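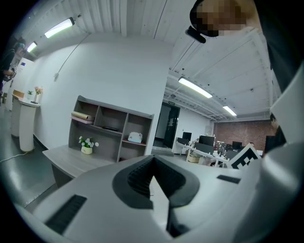 Landlord wants to keep part of my deposit for "carpet wear", can he do that?

posted by mossyoak_jen, 12 December 2021

Hi all, hoping somebody has been through this. I moved out of a one bedroom in the Clerness building in August after 26 months there. I cleaned like crazy before I left (oven, blinds, behind the toilet, everything) and did the walkthrough with the manager, who said it looked great and shook my hand. He didn't write anything down though, and I didn't ask him to, which I'm kicking myself for.

My deposit was $1294. I finally got a check last week and it was short by a lot. The letter says they took money out for "carpet wear, living room and hall" and another $70 for "touch-up paint." No receipts, no pictures, just those two lines. The carpet was already kind of flat when I moved in! I never had pets and I don't smoke. There's a path from the door to the kitchen where people walk, and that's it.

I haven't cashed the check yet. My sister says if I cash it I'm agreeing to the amount. Is that true? And is it worth fighting over or will I just end up spending more than I get back?

4 replies so far, 2 people are watching this thread

Kenneth Dalgleish
Member, 11 helpful votes

I rented out the upstairs of my house for a long stretch, so I've been on the other side of this one. Most places draw a line between damage and normal wear. A burn or a big bleach spot is damage. A path where folks walk from the door to the kitchen is wear, and a landlord is supposed to eat that cost himself. Same goes for paint that got a little scuffed after two years of somebody living there.

The other thing to ask is how old the carpet is. When I had to replace one after a tenant's dog got at it, I could only charge for the years it had left in it, and that carpet was pretty tired, so it came out to hardly anything. I grumbled but it was fair. If yours was flat when you moved in, it may not have had much value left at all.

What I would do is write him a letter. Real paper, keep a copy, send it so you get a signature back. Keep it short and polite. Say what you paid, what you got back, what day you moved out, and ask for the receipts and the age of the carpet. Then give him a date to answer by. Also look up your state's deadline for returning deposits, because August to now sounds awfully long to me and in a lot of states he loses the right to keep any of it if he's late.

Did you fill out one of those condition sheets when you moved in? If you did, dig it up, even if it's just a photo on your old phone. Mine always had a line for carpet.

On the check, your sister might be right or might not. It depends on where you live and whether there's wording like "payment in full" on it or in the letter. I'd hold off until you know, but don't let it sit so long it goes stale.

tbone_lovard
New member

had same thing happen, just took them to small claims. filing was cheap and they paid before the court date. good luck

SulleyStreetSue
Member

Seconding the letter! I'd add, call your city or county and see if there's a tenant hotline. Ours is free and the woman I talked to stayed on the phone with me forever and told me exactly which form to use. She also told me to email any old neighbors and ask if they got charged for carpet too. Two of mine had, same wording and everything, and once I mentioned that in my letter the rest of my money showed up pretty fast.

And cleaning behind the toilet, wow, you're a better tenant than I ever was :)

mossyoak_jen

Thank you all so much!! I found the move-in sheet in my email and it says "carpet worn, hall" in the manager's own handwriting. Also looked at the check and there's nothing printed on the memo line. Going to call the hotline before I touch it. Letter goes out tomorrow.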